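Ask me on a Tuesday, with 30 plates in the sink and the cat hair situation what it is, and I will tell you I'm ready for the machines to take over. I have been ready for years. I own a robot vacuum called Ornotness (as in "will it find the dock, or not") that has spent more of its life under my couch than I have on top of it. So I keep checking on how the rest of them are coming along, and lately I've been looking at the ones that work on computers.
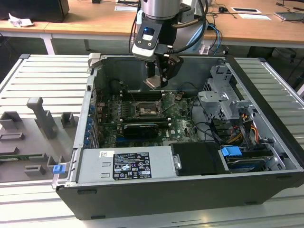
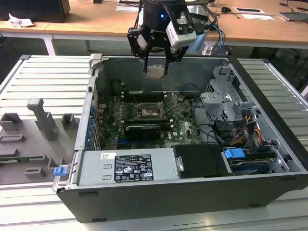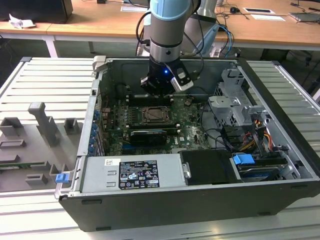 Robot arm over an open Dell desktop. The second picture has the processor in its grip.

I've built 3 PCs in my life and I still hold my breath over the socket. A processor is a flat little square with no good place to put your thumbs, and you want to set it down level and then leave it alone. I bent pins on my second build and told the store it came that way. So I have some respect for anything that will dangle a chip over a motherboard in public.

What gets me is which jobs they pick. Swapping a processor is fussy, but the case stays where you put it, the socket is in the same spot as last time, and the whole business happens in an area the size of a paperback. Now hand the same arm a fitted sheet. There is no socket for a fitted sheet. It has four corners, in theory, and I have never found more than two of them at once.

I went back through my old posts to see how long I've been complaining about this. Out of 510, the word "laundry" shows up in 104, which says more about me than about robotics. In one of them I promised we'd have a folding machine by the time I moved out of the apartment on Backlund. I have moved twice.

So, can they do chores yet? If your chore is a desktop computer lying on its side with the lid off, I'd say they are at least in the room. If it's my kitchen, no. I would still take one that only did forks – all the forks, every night, into the drawer. Ornotness is beeping again, so I have to go lift up the couch.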